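The coffee corner is finally a corner

May 6, 2024

I have been going on about the drinks table for weeks, so bear with me, because it is finally at the point where I want to write it all down. If you've visited the back room at Sowah you'll remember how it used to be – cups in their plastic sleeve, rolling off whatever shelf they'd been balanced on, and someone always fishing one off the floor two minutes before people arrived.

What changed everything (for me, anyway!) was a cup holder. Kwesi Opoku had one at his place in Rivstead and I came home talking about it like I'd been to a museum. It's such a simple thing. You drop the whole stack in upside down, the metal rods keep it straight, and you lift one off whenever you want one. I paid 27 dollars for ours and I would pay it again tomorrow.

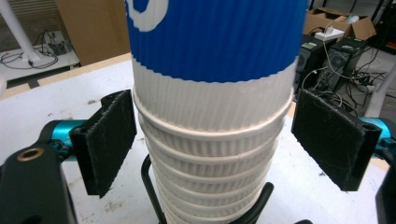

I went back and forth on the cups themselves far longer than I should have. Smooth ones are cheaper, and the plain white ones from Otent would have done the job, but I burn my fingers on smooth paper cups every single time. Ribbed ones are so much nicer to hold! There's a bit of air in those ridges, and tea that would have me hopping from hand to hand is perfectly fine in one of these. And then there's the blue. I love that blue. It makes a cup of plain tap water look like you meant it.

I ordered a box from Gimen, 60 to a pack, and opened the first one the same evening just to see how they'd stack.
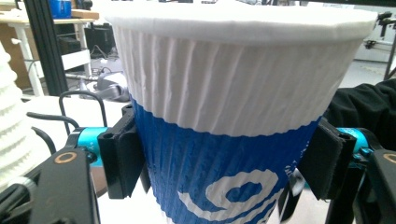 Ridges all the way down, and that blue band with the white swirl on it.

A few things I've learned from fussing with this for a while. Don't pile the stack too high, or the top cups start to lean and you need both hands to get one free. Put the holder on the right if most of your crowd is right-handed. And leave open table next to it, more than you think, so people have a spot to put a cup down while they look for the sugar.

The table still needs a proper scrub. It's white, so every brown smudge shows, and I've had a go with baking soda already. Next up is a good long session with a melamine sponge – and maybe a tray for the messy end. I do like the pale wood edging, though, so I'm not covering the whole thing with a cloth.
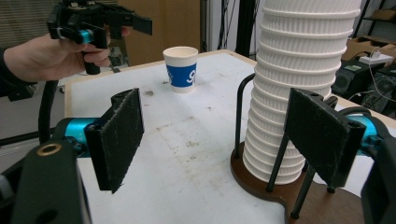 One cup out on the table, the rest waiting in their stand.

By July I'd like to have a second holder for the small cups, plus a jar for stirrers. If you have a favorite jar, the kind with a lid that doesn't stick, please tell me in the comments. I have looked at 8 of them so far and I'm no closer to picking one.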